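The Play Kitchen Corner at Turkholm

Turkholm reopened its children's room in March, and the play kitchen is back in its old spot. Jerome Pangilinan put it together and Sze-wing Hsieh sorted the toy food. Open to ages two to six - grown-ups stay in the room.

More pictures of the shelves and the reading rug will be added to this page soon.

Carrot and broccoli in the sink, with the pot on the stove.

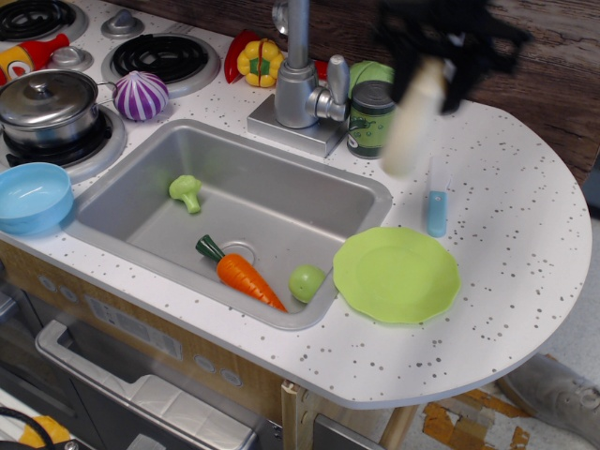

Please put the food back in the bins before you leave. Spare pieces can go to Sze-wing at the front desk, room 114.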